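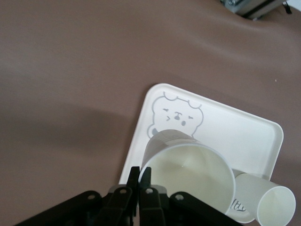
## November, late, kitchen mostly quiet

I have the bear tray out on the big table again and two paper cups lying on it on their sides, and I'm sitting here with my notebook instead of dealing with them. The bear still looks surprised. I bought that tray years ago at the MacKinnon closing sale, when everything left in the housewares corner was going for next to nothing, and I remember standing there thinking I was far too old for a tray with a bear on it. Then I saw the little open mouth and that was that. It went in the basket with a colander I've since lost.

Anyway! Today was the day I finally did something about the cups.

I should back up. After the open afternoon last month (cocoa, cider, the whole neighborhood tramping through in their boots) I ended up with a box of leftover paper cups in the hall closet, and every time I opened the door to get my coat, a sleeve of them slid out at me. I'd push it back in with my foot and promise myself I'd sort it out on the weekend. You can guess how many weekends went by. This morning the sleeve came down, split, and cups went all over the hall floor, so I gave up and hauled the lot out onto the table.

First I counted them, because I wanted to know if I needed to buy any for the holiday thing. There were 119. I had told everyone on the phone that I was "nearly out." I am not nearly out. I could water a small army. Of those, 81 were the big size and the rest were small ones, and the two kinds had been shoved together any old way, small ones jammed so far down inside big ones that I had to tap them on the table edge to get them loose. A few had gone soft around the rim or picked up a dent, and I put those aside for paintbrushes and seeds and for catching spiders.

I used the tray for the sorting. It's a good size for it, with the low rim all the way around, and if a cup tips over it rolls as far as the edge and stops there. On the bare table they just keep going. I chased one clear under the radiator before I got smart and went to find the tray, which was behind the cutting boards, where I also found the good grater. I've been looking for the good grater since summer! I had blamed at least two people for it in my head, and I take it all back.

I'd forgotten how nice that tray is when it's clean. I'd been keeping onions on it, so it had that papery onion-skin dust in the corners, and it took a proper scrub with the old toothbrush to get it out. Hot water, a drop of dish soap, two minutes. Now it's shiny again and the gray lines of the bear have come up beautifully. I did wonder if they'd wear off one day, but they've lasted better than anything else I own.

Lunch was toast, eaten standing up. I had the radio on for the Onton weather and they said frost by the end of the week, so the geraniums have to come in, and that means clearing the windowsill, and that means finding somewhere for the jars. It never ends with this kitchen. You move one thing and four other things need a new home. I wrote "jars" on the back of the Brivix bill and stuck it on the fridge, next to the other bill that says "gutters."

In the afternoon I stacked. Big ones together, small ones together, each stack into a bread bag with a twist tie so the dust can't get in. I worked out that 50 big ones is the most I'll want for the holiday thing, even if the whole Plavside crowd turns up with their cousins, so those went in a bag of their own with a label. The rest went up on the high shelf. The closet shuts now. I opened and shut it several times just for the pleasure of it – I don't care, I live here.

There was a bit of an argument with myself over whether to keep paper cups in the house at all. I have mugs. I have so many mugs. But mugs at a big get-together means me at the sink until midnight, with somebody kind hovering next to me with a dish towel putting everything away in the wrong cupboard, and I did that last year and my back complained for 7 days. So paper it is, and I'll use up what I have before I buy a single one more. I'm writing that down here so I can't wriggle out of it when I see a pretty pattern at the store.

The last two are the ones on the tray now. I could drop them in with their friends in ten seconds. But I thought I might try the thing I read about, where you use a paper cup as a mold for a candle, and you'd want one bigger and one smaller to see which comes out better. I've got the stubs of all those white candles from the power outage saved in a tin somewhere. (Not behind the cutting boards, I've looked.) You melt them down gently, pour, let it set overnight and peel the paper away. It sounds easy, which makes me suspicious, and I'm not sure what I'd use for a wick. String? I'll ask at the hardware store when I go in for the gutter clips.

I had a soup for supper, the end of the squash with too much pepper. Better than yesterday, though I said I'd leave the pepper alone and then I didn't. There's enough for one more bowl.

It's dark already and I haven't called back about the dentist. I also meant to sew the button on the green coat, and I got as far as putting the needle and thread on the arm of the couch, where I will certainly sit on it. Moving it now.

Okay, moved.

Tomorrow: geraniums, jars, dentist, wick. And eggs, I used the last one this morning. If the candle stubs turn up I'll do the melting after lunch when the light's good in here, and if they don't, the cups can go up on the shelf and the bear can go back to holding onions.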